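Prurko Wool & Cotton Wash, 43 oz

I started selling this wash in my little Coltbridge shop because I was tired of watching good sweaters come back from the laundry looking like doll clothes. It's a gentle liquid soap with a light cedar smell, and one capful does a full sink. Cool water, a slow swish, four minutes of soaking, then roll everything up in a towel and press – please don't wring! Ribbed cuffs especially hate it.

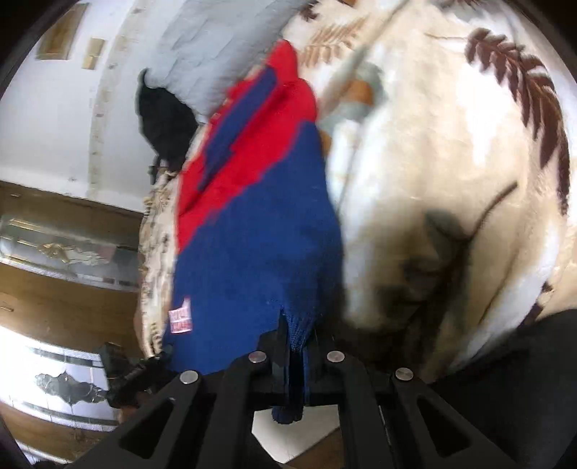
Boglárka Somogyi wrote to say she uses half a capful for baby knits and rinses twice, and her reds have stopped bleeding into the lighter yarns. I'd still wash a brand-new red by itself the first time (I learned that one on a cream cardigan I loved).

The bottle has a flip cap that really does stay shut, and the refill pouch fits it without a funnel. I keep the unscented kind too, if cedar isn't your thing. Skip it for silk, though – the Takamo bar is better for that.

Item 2050. Ships from Ormsby.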